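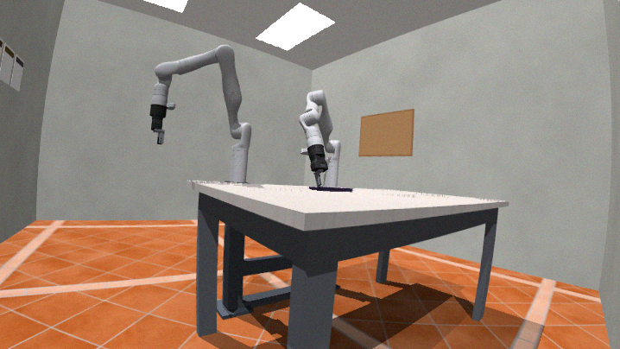
Greer Skinner wrote:
> Is the Adaline demo on the 26 Apr 2023 open day live arms or just the sim? And is there room for 10 of us?

Sim only – two arms, one table, the purple keypad. Stemero is lending the big screen. 10 is fine but come in two lots pls, room is tiny.

Wrist view will be up on the side monitor the whole time.

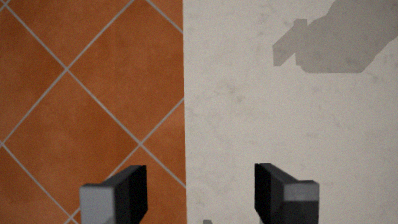

Gareth Oakley asks if visitors get to drive. Yes, after the talk, one arm each, 8 minutes a turn. Pressing a key is harder then it looks, go slow near the table.
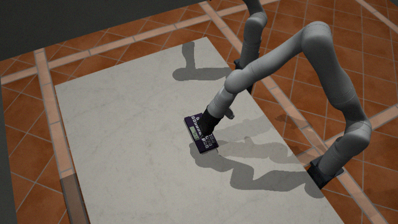

Same keypad task for everyone so the queue keeps moving. Catherine has the sign up sheet. Parking behind Morrison, not out front.

Danai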